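Chapter 4
House Rules for a Shared Bench

If you have worked your way through the first three chapters, you already know how to put a gripper together and how to get a recording out of it. Now we come to the part that most newcomers would happily skip, and I did too, for longer than I like to admit — the rules of the bench. They are plain rules, and most of them were written down at Nelten after a very long June in which we threw away 67 of our first 700 recordings, nearly all for reasons a short checklist would have caught.
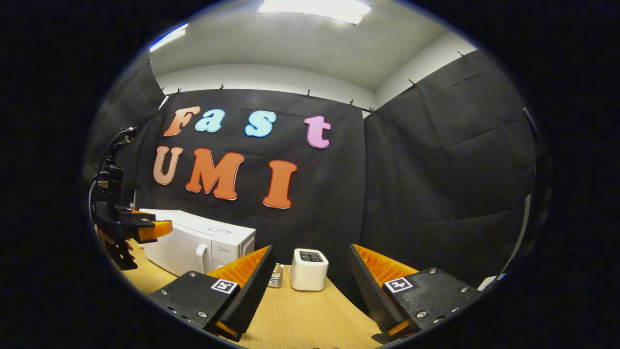 Figure 4.1 A tabletop workspace with curtained walls, seen between the fingers of a hand-held gripper. Note the square marker on each finger.

Let's begin with the markers, as they are the easiest thing to get right and the easiest to forget. Before every session, look at both of them through the camera and make sure neither is smudged, peeling or hidden. Then turn to the table. Each object should have its own place on your setup sheet, and when an arm shares the table with a person, the sheet must also say who may move it and when (Section 4.3 goes into this at some length, so bring a cup of coffee).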